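Catriona Kerr
6 November 2020

Thread on reorder points for small accessory stock. Written for people running a shop or a small web store off a spreadsheet. No software recommendations in it.

The reorder point is the stock level at which you place the next order. Demand during lead time, plus safety stock. Most of the trouble I see comes from the first term, and most of that from the lead time.

Lead time as quoted by the supplier is usually dispatch to delivery. Lead time as it affects you runs from the moment stock crosses the line to the moment a customer can buy the replacement. Those are different intervals and the second one is longer.

Worked case. Bikeleo sells a mid-range bar light, the Huvley. It moves 8 units a week with little variation outside August. Measured lead time is 42 days, so six weeks. Demand over lead time is 48 units.

Their sheet had the reorder point at 20. Somebody had typed it in when the light came from a domestic wholesaler with a much shorter turnaround. The supplier changed, the cell didn't.

With the line at 20 the stock was gone two and a half weeks after the order went in, and the shelf sat empty for another three and a half. The sales history for those weeks then read zero, and the zeros went into the average used for the next forecast.

That last part deserves its own post. If you average sales over weeks when you had nothing to sell, you are measuring your own stockouts. Exclude those weeks or mark them. A second column with a 1 for "in stock all week" is enough.

Safety stock. There is a formula using the standard deviation of demand and of lead time. Use it if you have two years of clean data. With less than that I take the worst lead time on record, subtract the normal one, and cover the difference at normal demand.

For the Huvley the worst on record was three weeks over. That gives 24 units of safety stock and a reorder point of 72. Crude, but the inputs can be checked against paperwork.

Order quantity is a separate question from the reorder point and people mix them up constantly. Asen, who supply it, have a minimum of 200 per line. At 8 a week that's 25 weeks of cover in one go. You may not like it, but it has no bearing on when you order.

What a large minimum does change is how often you are exposed. Two order cycles a year means two chances to run out. A line with a minimum of 10 has far more of them and needs a better eye on it.

Back to lead time, receiving end. Goods delivered and goods available are two timestamps. Unpacking, checking against the packing list, sorting into crates, booking in, putting away. Record both dates. For one small store I looked at, Çınar, the gap was around 3 days and nobody had it in the sheet.

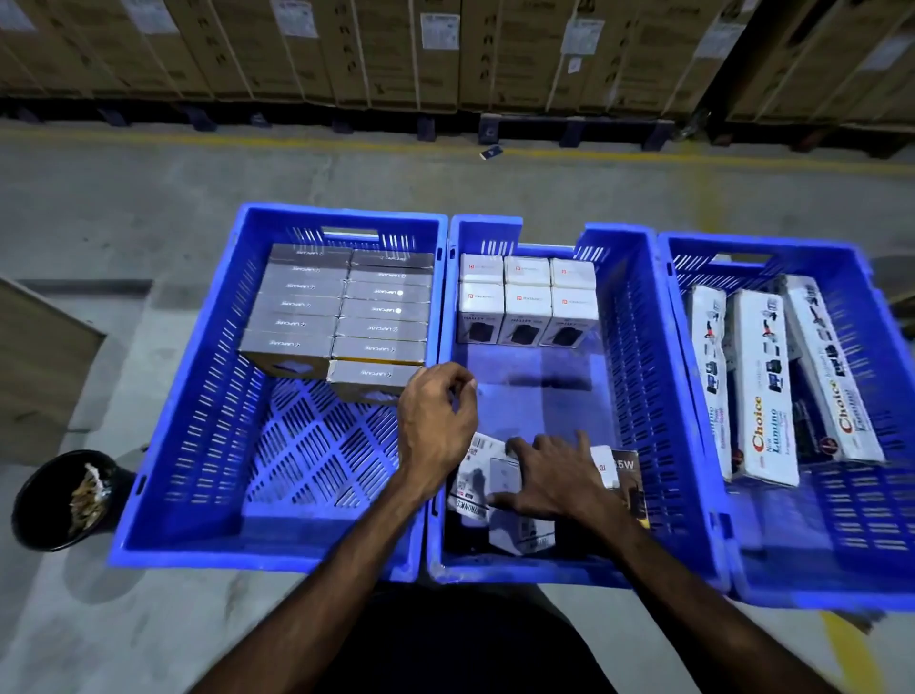 Heather Kereama replied to ask whether the reorder point should be compared with stock on hand or with stock on hand plus what is already on order.

On hand plus on order, minus anything promised to customers. The usual name is inventory position. If you compare against on hand alone, the sheet will tell you to order again every day until the first delivery lands.

Related failure: a purchase order the supplier has short-shipped and closed, still open in your sheet. The missing units count as on order forever and the line never triggers. Go through open orders once a month and close the dead ones.

Seasonal items need two reorder points, with the switch made one full lead time before the season starts. For an August peak and a six-week lead, the higher number goes in by the middle of June.

Next thread will be on dead stock and when to write it down.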